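Equipment Plan for the Second Lab Station
Student Project Report, Ridthorpe Technical College
Mon 2 April

1. What we were asked to do

Our group was asked to write a purchase plan for a second manipulation station. The first station has been running since December. The department wants to know what to buy again, what to change, and what can wait until next year. The budget does not cover a second arm, so the plan assumes the Hattar arm from the teaching lab will be moved over on project days.

We based the plan on the lock task, which puts more demand on the fingers and the camera than our other tasks do. The gripper has to hold a padlock by the body and keep the shackle clear. The small keys and the little brass padlock are the hardest parts to pick up off the table. 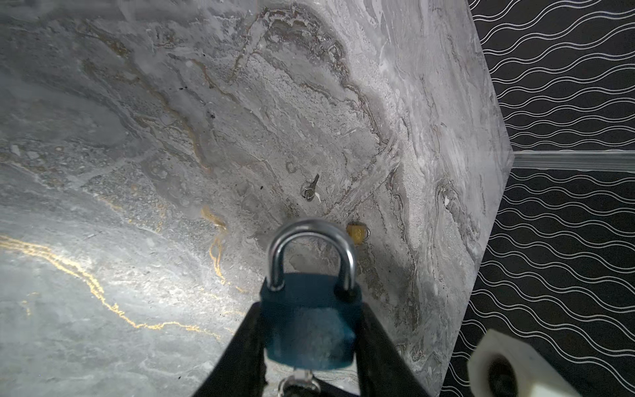
Fingers are the item we spend the most on over a term. We now treat them as a supply and not as part of the gripper, and they have their own line in the budget. The plan asks for 5 pairs, bought together so that they match. Mixing old and new pairs gave us uneven grip in the first month and we lost lab time to it.

2. Costs

Finger pads, 5 pairs: $83
Fondus wrist camera with cable: $188
Padlocks and keys, mixed sizes: from the existing supply budget
Camera mounts: printed in the college shop, no charge to the project
Total new spending: $271

The Usau camera was also considered. It has a wider view, but the cable comes out of the back and would need a new mount design. We did not want to redo the mount this term, so we left it out.

3. Work surface

The marble-pattern table surface was chosen for looks before our group started. It is easy to wipe clean. A small silver key does not stand out much against gray, and we had to check by eye more often than we wanted. For the second station we suggest keeping the same surface so results can be compared, and buying a plain mat later if there is money left.

The padlocks should also be the same ones at both stations. The large blue lock is a good starting object for new students, and the small brass one should be saved for later in the term. Each station needs its own set so that parts are not carried back and forth.
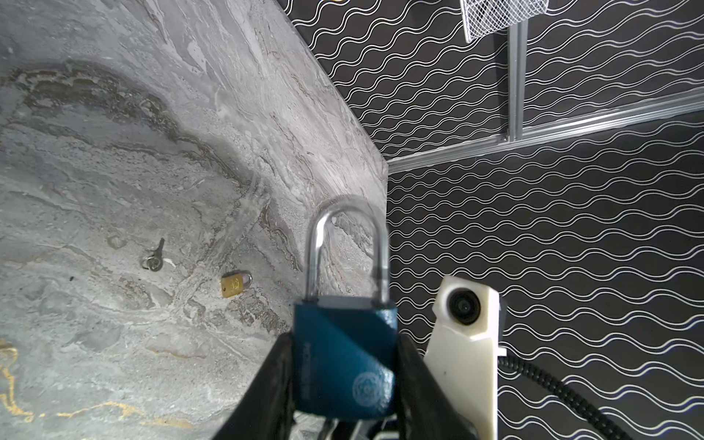 4. Order of purchase

The camera should be ordered first. Delivery took 3 weeks last time and nothing else can be tested until it is mounted. Finger pads come from stock and can be ordered the week before setup. Mounts should be printed after the camera arrives, in case the housing has changed.

The spare cable is the one item we could not agree on. It is left out of the total above and can be added if the department approves it.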